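okstead-arm / README

Last updated 2024-09-26

Hello! These are the notes, drawings, code and recordings for Okstead, a robot arm I've been building in our shared workshop at Breathnach Yard. It's named after the bus stop outside. The job I've given it is picking hand tools out of a drawer, one at a time, and putting them on a tray. It's slow and a bit clumsy and I'm very fond of it.

If you only want the recordings, skip to "What's in the folder". If you want to build one, read the lot first, please, and then read the bit on cables again.

Why a drawer

I started with wooden blocks on a desk like everybody does, and got bored within the month. A drawer is far more fun. Things lie across each other, the sides get in the way, and you've got to come in from above because there's no room to do anything else. Also we already had the drawer.

I don't tidy it before a run. The members use that chest all day and whatever they've left in there is what the arm gets (I do take out craft blades, and I'd ask you to do the same).

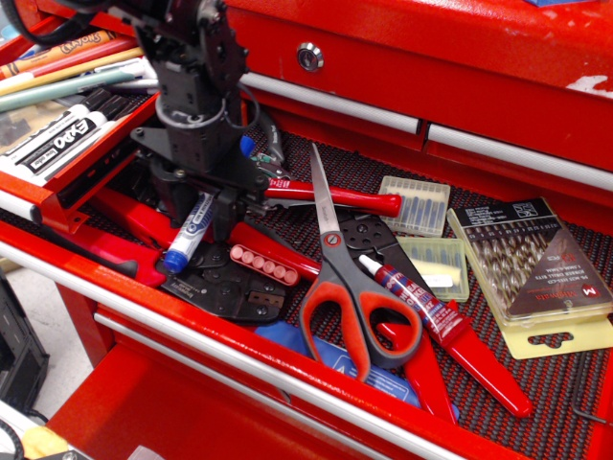

Okstead over the tool drawer, gripper low, marker and crimping tool underneath.

The marker is the sort of pick I like best, as it's lying over the jaws of the crimper. Come down too far and you're pushing on the heavy tool, stop too high and the fingers close on air. Scissors are worse again. The arm can go for the loops or the blades, and so far I only allow the loops.

Clear plastic is my big headache. Drill bit cases with see-through lids give the depth camera all sorts of nonsense, and the planner happily aims at a point under the liner. There's a floor limit in config/drawer.txt that stops it going any lower. Leave that switched on!

What's in the folder

recordings/ - over 200 runs, each with joint positions, gripper opening and the overhead video
drawings/ - brackets and the gripper mount, in millimetres
imell/ - the control program, which I call Imell
postodik/ - the labelling tool, written by Viktória Hegedűs and used here with her blessing
config/ - limits, speeds, drawer sizes

Each run is one attempt at one tool. I've marked them as good, dropped or stopped by hand. The labels are mine and I did them in the evenings, so expect mistakes. Seventeen runs have no video at all because I'd filled the disk. They're still in there, with "novid" at the end of the name.

Setting up

Bolt the arm down. Clamps creep, and mine had shifted 5 mm before I noticed, so a whole evening of runs went in the bin. Then measure your drawer with it fully open, put the numbers in the config file and run Imell with the speed at 2, which is painfully slow but gives you time to hit the stop button. Do the check moves with nothing in the gripper.

Cables: leave a proper loop near the top joint. I had mine too tight at first and the wrist pulled its own plug out halfway through a turn. Too much slack and it catches on the drawer handles - you'll need to fiddle.

Things that don't work yet

It can't open or shut the drawer. It can't tell a closed pair of pliers from an open one. Anything flat, pouches especially, it just pats. I'm trying softer finger pads in October and will put new drawings up if they're any good.

Use

Do what you like with all of it, but keep Viktória's name on Postodik. If you record runs on a drawer of your own I'd love to have them, messy ones most of all. Same folder layout if you can manage it.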